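Two months with the Skostura nightstand, and yes, I have opinions! Ordered it in May after Huguette wouldn't stop raving about hers. 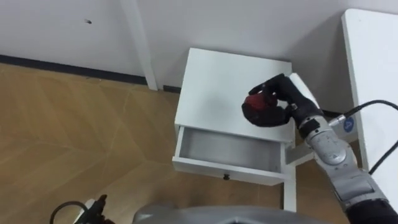
## The good

Super easy to put together (14 screws, one Allen key, done before my coffee got cold). The white goes with everything, and it's small enough that I can still get around the bed without banging my shins.

## The not so good

Shipping from Dikwood took forever, and the box showed up pretty beat up. I'd also love a raised edge on top – my lip balm keeps rolling off at night. Would still buy a second one for Danilo's side.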